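**Call for participants – Skurnel student manipulation project, Clavholm**

Skurnel is taking on students for its simulated sorting project. Work is done in software, in pairs, starting in July. 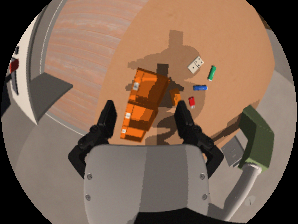 The task set covers pick, place and regrasp. Each pair writes a controller and submits it for 100 scored trials. Small parts cause most failures, and a domino lying beside short coloured cylinders needs a different approach angle for each.

Nine places are open. Basic Python is required.

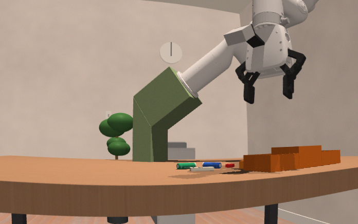

Polishchuk, from last year's intake, advises new pairs to log joint angles from the first session and leave tuning until later.

Sessions run on the Trindudach server.

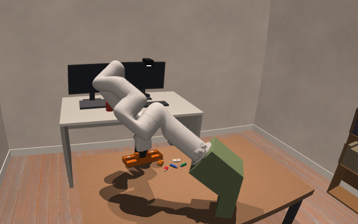
Accounts are issued after selection, with 43 hours of computing time per pair. Unused hours lapse.

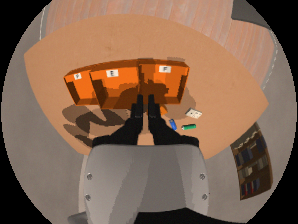

Is previous robotics experience needed? Applicants are assessed on a short coding exercise only.

Apply by Saturday, January 31, 2026.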